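Group members: Kiprono Makokha, Njoroge Ndung'u, Kimutai Muriithi
Course project, final version, December

# Waiting Times and Signs in a District Clinic

## 1. Why we chose this topic

Our group wanted to know why patients at the Kudach clinic often arrive late to the correct room. Our supervisor, Amancay Insaurralde, advised us to study the signs first and the staff later. We followed this advice.

## 2. Method

We stood in the entrance hall on mornings in two different weeks and we gave a short form to each patient who agreed. In total 684 forms were returned. The clinic office also gave us the list of 1,883 visits for the same period, without names.

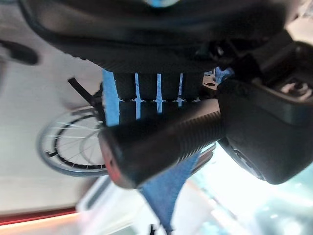 The form had only four questions, in English and in Swahili. We tested it before with 42 students, and we changed the third question, which many of them understood in a wrong way.

## 3. Results

Most patients asked a person for the way, even when a sign was near. The signs to the laboratory were the most difficult. One of them hangs behind a door which stays open all morning. Older patients told us that the letters are too small, and several did not know the word "radiology".

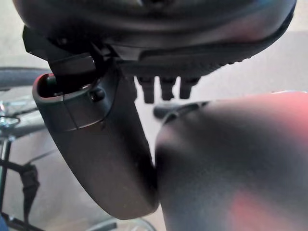
*Fig. 2. Dark housing with three small pegs on its underside.*

The color lines on the floor were liked, but the green line stops before the pharmacy. Obadia Koech from the clinic office explained to us that the floor was repaired there and the line was not painted again.

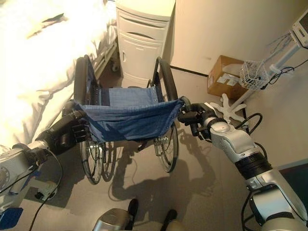
## 4. Recommendations

- Paint the green line until the pharmacy door.
- Write "X-ray" together with "radiology".
- Move the laboratory sign to the opposite wall.

We did not measure how long each patient walked, so we cannot say how many minutes the new signs would save.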